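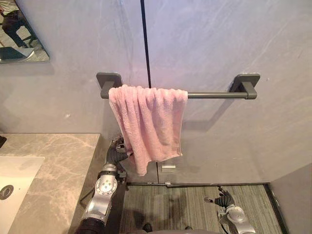
Filed under: Teleop Diary, Hands

So I've spent most of January teaching a robot to deal with towels, and wow, my shoulders know it! I'm up to 733 demos on the Petis setup (21 of them I threw out because I sneezed, or got bored and waved). You move, it moves, and the tricky bit is the pinch. Grab a corner too deep and the whole towel comes along with your hand. 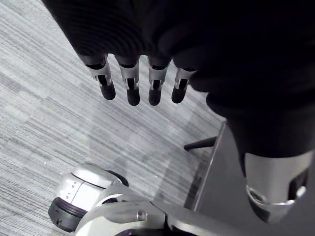 My other bad habit is forgetting the hand that isn't doing anything. I let it drift, and then the policy learns the drift too, ugh. Now I park it low before I hit record and do sets of 5, with a coffee after. Next up is getting both edges to hang level, which I can barely manage at home.

Recent posts
Dokov gloves, two weeks in
Why I re-recorded all my drawer demos
Fumetti: my messy labeling notes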